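Home Posts About Archive Say hello

The tubes and the basket

Posted in December by Jocelyn Tagle
8 min read

I promised a few of you I would write something about how the teaching is going, and then I put it off for weeks, mostly by telling myself I'd wait until I was good at it. I am not good at it yet. But my notebook is filling up and my sister keeps asking what I do all day, so here we go.

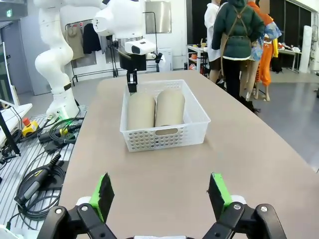 The short answer I give my sister is that I show robots how to handle things. The longer answer is that I sit or stand near a table for most of the afternoon and move an arm through a small chore, by remote control or with my own hands on it, and everything the arm does gets saved. Then I put the objects back and do it again. A while later somebody trains a model on all those runs, and we find out which of my habits it picked up. (All of them, so far. I'll get to that.)

The chore I've been living with is cardboard tubes and a white plastic basket, the kind with rows of round holes in it. Tubes go in the basket, tubes come out of the basket, and on some days only one tube comes out and the other has to stay standing. When Noel Galang first explained this to me I thought he was giving me the baby version to warm up on. I had watched videos of robots folding shirts! I figured I'd be done with tubes by lunch and on to something I could brag about.

I was on tubes until long past lunch. I'm still on tubes, if you want to know.

The thing about a cardboard tube is that your hand has known how to pick one up since you were two, and so you have never once had to think about it. You come down on it a little crooked and your fingers sort it out. You squeeze, feel it give, and stop squeezing, all before you've had a thought in words. Now take away the feeling. With the remote control I have my eyes and I have the camera views, and I have to learn what a good grip looks like instead of what it feels like. My first day, I squashed a tube flat enough that Noel quietly took it away and came back with another one. He didn't say a word about it, which was kind of him.

And then there's the basket. I had been thinking of the basket as the place where the tubes live, and it took me a good long while to understand that for the arm the basket is mostly a wall. If you come straight down you're fine. If you come in at a slant, the way a person does, because people have elbows and wrists and stand off to one side, you catch the rim and push the whole basket along the table with the tubes riding inside it. I did this a lot. There is a recording somewhere of me moving that basket all the way to the edge, very slowly, while saying "no, no, no" under my breath.

So the first real rule in my notebook says: get over it, stop, then go down. I mean that quite literally. You bring the gripper over the basket and you wait there until everything has settled, and you look at where the fingers are pointing, and only then do you lower it. It feels silly for the first twenty tries. After that it starts to feel like good manners.

Rosalinda Cabrera was the one who taught me the waiting. She has been doing this much longer than I have and she has a lovely way of working, unhurried, as if she were setting a table for people she likes. I asked her early on whether the pause was wasted time, and she had me look at two of my runs next to two of hers. Mine had a kind of swoop to them. I'd been rather proud of the swoop! But when you played my runs back to back, the swoop was in a different place every time, and she asked me, very gently, what I thought a model was supposed to learn from that. I didn't have an answer. Hers all went by the same sensible road with small differences at the end, where the tube was a bit to the left or turned a bit, and those small differences were the useful part.

I have thought about that more than is probably healthy. I caught myself putting the groceries away in sensible roads.

The other way of teaching, where you take hold of the arm and guide it yourself, I took to much faster. Noel calls it leading. You feel the weight of it and the places where it doesn't care to bend, and your body understands the arm in a way that my thumbs do not. When I've been struggling with the remote for an hour, I'll sometimes ask to lead it through the motion a few times just to get the shape of it back into my shoulders. Then I go back to the controls and I'm better for a while. It's a bit like somebody humming the first line for you when you've forgotten a song.

The trouble with leading is that I get in the way. My sleeve ends up in the recording, or my whole forearm does, and a camera sitting up near the gripper gets a wonderful close look at my cardigan. Samina Ansari goes through the runs afterward, and she leaves little notes on them, and for one stretch in my second week her notes said "sleeve" so many times in a row that I started wearing short sleeves in winter. I keep a sweater on the back of a chair and put it on between sets.

Samina's notes are a whole education, by the way. She doesn't write much. "Late close." "Bumped." "Good, but why the detour?" I once got "nice" and I told my sister about it on the phone. The team keeps the runs in a thing called Wondik, which as far as I can tell is a long list with little videos in it and a box for comments, and when I looked last it had 3,104 runs of the tube work in it. Of those, 991 are mine. I was surprised by how that hit me. I've never made nine hundred of anything except maybe lunches.

Not all of those are good ones, of course. We keep bad ones too, marked as bad, and this is something I had to get used to. In my old job at Macaraeg (I did orders and returns there, for those of you who are new) a mistake was something you fixed and then hoped would go away. Edgardo Talavera, who plans out what we record, asked me in my first week to fail on purpose. He wanted fifteen runs where the first grab missed and then I recovered, because a model that has only ever seen things go right has no idea what to do when it closes on empty air. I said I could give him fifteen of those without trying. He laughed, but then it was harder than I expected! A mistake you're making deliberately looks fake. You hover, you miss by a tidy little amount, you come back too quickly as if you'd known all along. The best recovery runs I've made were all accidents that I managed not to panic over.

I will tell you about the first time I watched the arm do it by itself, because people ask. They had trained on a batch of 200 runs, a mixture from several of us. Rosalinda had her hands in her pockets. The arm came up over the basket, and it stopped, and it waited there. Then it went down and took a tube and lifted it out, a little slower than I would have, and held it, and I realized I'd been holding my breath through the entire thing.

And after that it gave a tiny sideways wiggle before letting go.

Rosalinda turned around and looked at me. I do a wiggle. I had no idea I did a wiggle. It's to make sure the tube is standing before I open the fingers, and I must have picked it up back in the squashed tube days when I didn't trust anything I was seeing. We went back through and there it was in my runs, over and over, a nervous little shimmy, and now the machine had it too. Edgardo wanted to know if it helped or hurt. It seems to do neither one. For now it has stayed, and I've decided not to be embarrassed about it.

What I've been trying to learn lately is the second tube. When there are two in the basket side by side, the fingers want room on both sides of the one you're after, and the neighbor is right there taking up that room. You can turn the gripper so it closes the other way, across instead of along. You can nudge the first tube over a touch before you commit. Or you can come in with the fingers barely open and hope, which was my method for several days and which I do not recommend. Turning it is best, I think, but turning it from the controls makes me lose track of which way is left. I say "my left, its left" out loud to myself. Noel has started saying it too, I noticed, when he thinks I'm not listening.

A few practical things, for the two of you who wrote to say you're starting similar jobs at Indton and at Corkeo:

Bring a snack that isn't greasy. Sit down for the remote work even if you feel fine standing. Your shoulders go up around your ears without telling you. Change where you put the objects each time, and be a bit careful about it, because if you do it without thinking you'll put them in the same three spots forever (I do). If you get frustrated, stop the recording and take your hands off everything. I can always tell which of my runs came from the end of a bad hour, and I'd guess the model can as well. And look over your own runs, even when it's somebody else's job to check them. I learned more from an afternoon of watching myself than from a week of doing it, and I only cringed for the first half.

I also keep a page at the back of the notebook for words, since everyone seems to use slightly different ones. An "episode" is a run. A "reset" is putting everything back, and it takes up far more of the day than I'd have guessed. I've come to like the resets – they're the only part where I get to use my own two hands on the actual tubes, and I can feel the cardboard and think, oh, so that's how light you are.

Edgardo says that after the holidays we might start on something soft, cloth maybe, or a bag that sags when you let go of it. Rosalinda made a face when he said it, and Rosalinda never makes a face, so I'm a little worried. I've started practicing at home with a dish towel and a pair of salad tongs. My sister has asked me to stop doing it while we're on video calls.

More when I know more. If you've done cloth by remote, please write and tell me where to hold it!

– Jocelyn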